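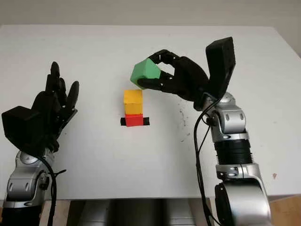 I don't believe in the sharing shed. I've tried to, because everyone I like in Bromville believes in it, and because it is hard to be the person at the party who is against lending people a ladder. But I have lived near one for long enough now to have an opinion, and the opinion is that it's a cupboard with a membership fee.

If you haven't got one in your town yet, you will. The idea is that no household needs its own drill, carpet cleaner, pasta machine, tent and so on, as most of these things spend their lives in a loft. You pay your yearly sub, you borrow what you want, you bring it back. Less stuff gets made, less gets thrown out, and neighbours meet each other. The leaflet for ours, which is run under the name Plutard, says the shed holds 800 items. I have no reason to doubt it. I just wonder who wanted them.

Go in and look at the shelves. There are fondue sets. There are foot spas. There is a bread maker, and behind the bread maker is another bread maker. What these places really collect is the stuff people feel guilty about throwing away, and I suspect that the guilt is doing most of the work. You hand over the foot spa, you feel lighter, and you never think about it again. Meanwhile the one decent hedge trimmer is booked until the end of July, when every hedge in town has already won.
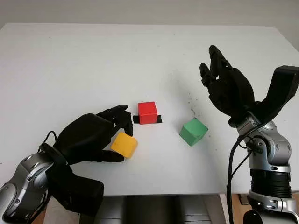

A yellow cube and a black hand.

The other claim is about money, and here I get properly grumpy. Membership costs 44 pounds a year. A cheap drill costs less than that, and I can use it at nine at night when the shelf falls down, which is when shelves fall down. The shed is open 3 afternoons a week. I'm told I should plan ahead. I don't plan for shelves!

People will say I'm missing the point and that it's about habits, not drills. Fine, let's talk about habits. My street used to lend things all the time. You knocked, you asked for the steps, you got the steps and a long account of somebody's knee. It cost nothing and there was no form. I've noticed that since the shed opened people say "have you tried the shed?" in exactly the voice they use for "have you tried switching it off and on". I can't prove that one caused the other. Maybe we were all getting less keen on knocking anyway.
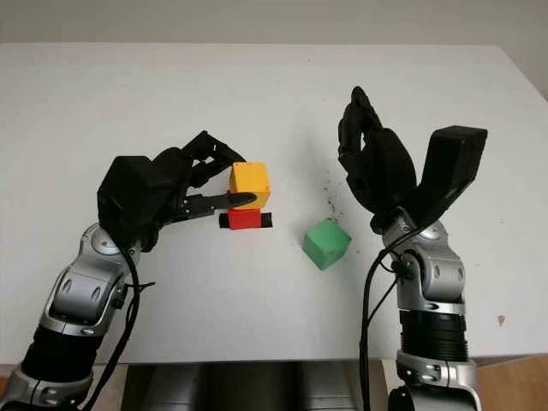
To be fair, I went to see the one in Plornanard, which gets held up as the success story. It has 315 members and a proper workshop at the back, and the people there were kind to me even after I started asking awkward questions. They lend mostly big, dull, pricey things: a cement mixer, floor sanders, scaffolding towers. No fondue. If you are doing up a house it must save you a fortune, and I'd join that one tomorrow. But it's a tool hire shop with nicer manners and a lower price, and it works because somebody was brave enough to say no to the foot spas.

Szekeres is planning to open its own next, and the plans I've read talk a lot about community and hardly at all about what will be on the shelves. I'd want that list before I gave them a penny. I'd also want to know the opening hours, and who mends the sander when it comes back with the belt torn. If the answers are good, I'll happily say so. Until then I'm keeping my drill, and if you live on my street you can borrow it. Just knock.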